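Let the Horse Have an Afternoon Off

I've been on a lot of guided rides, and I'll say up front that I love them. I love the smell of the tack room, I love being handed a helmet that fit somebody else's head, I love the first ten minutes when everyone is pretending they remember how to steer. So please read this as coming from a fan. But I think riding tours have gotten way too full, and I'd like somebody to sell me an emptier one.

What set me off was a trip my friend Sze-wing Chow and I booked back in March, a full day with an outfit called Kerkoter. The ride was supposed to be the main thing. Then I read the schedule. We had a farm breakfast, a cheese stop, a "heritage barn experience," lunch with a talk, a chocolate pairing (chocolate! on horseback!) and a sunset toast. Seven stops in one day, and the ride was what we did to get between them. I added it up in the car going home and we'd spent less time in the saddle than at the lunch table.

The horses were lovely, by the way. Mine was a wide gray mare who had the route memorized and stopped at each hitching rail before the guide even raised her hand. I could have been a sack of feed. And I kept thinking that there was a perfectly good hill over to our left, with a track going up it, and we weren't going to go up it, ever, because the cheese was in the other direction.

I get why it happens. Sze-wing used to work the booking desk for a small tour company called Cotulero, and she says people look at a price and then they look at the list under it. A long list feels like a bargain. If one place charges $350 and offers a ride, and the place down the road charges $350 and offers a ride plus lunch plus a tote bag, guess who gets the phone call? So everybody adds a stop, and then everybody adds another one. I don't blame the owners. Hay costs money and so do farriers.

Still, compare that with the best ride I ever took, at a place called Wondlow. The website was one page and the spelling was iffy. You showed up, they looked at your shoes, they put you on a horse and you rode out for the whole afternoon with one stop by a creek. No talk, no pairing. The guide had a bag of apples in her saddlebag and passed them around – some for us, most for the horses. My knees hurt for two days and I was so happy I wrote to my sister about it. An actual letter!

I can hear the objection, because Sze-wing made it over dinner and she made it well. Not everyone wants four hours in the saddle. Beginners get sore, kids get bored, and plenty of couples have one person who rides and one person who'd rather be sitting in the shade with a sandwich. The stops are a kindness to those folks. Fair enough! I'm not asking anybody to cancel the lunch tour. I'd just like there to be a second line on the price sheet, a plain one, for the rest of us. 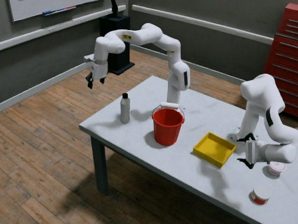
And I'd pay the same money for it, too, which is the part I can't seem to get across to people who run these things. I don't want a discount for skipping the cheese. Keep the cheese money and give it to the guide, who is the reason any of it works. A good guide notices that you're gripping with your calves, and that your stirrups are a hole too long, and that you've gone quiet since the steep bit. She can't do much of that if she's checking her watch because the barn people are expecting us.

I did write to Kerkoter, politely. They wrote back, also politely, and offered me a coupon for the chocolate.

So for this fall I've booked with Sveinbjörnsson, a family stable that Sze-wing found. The confirmation email was three lines long. It said what time to come, to bring a rain jacket, and that there would be coffee afterward if we wanted it. I want it. I'll be the one in the borrowed helmet, walking funny.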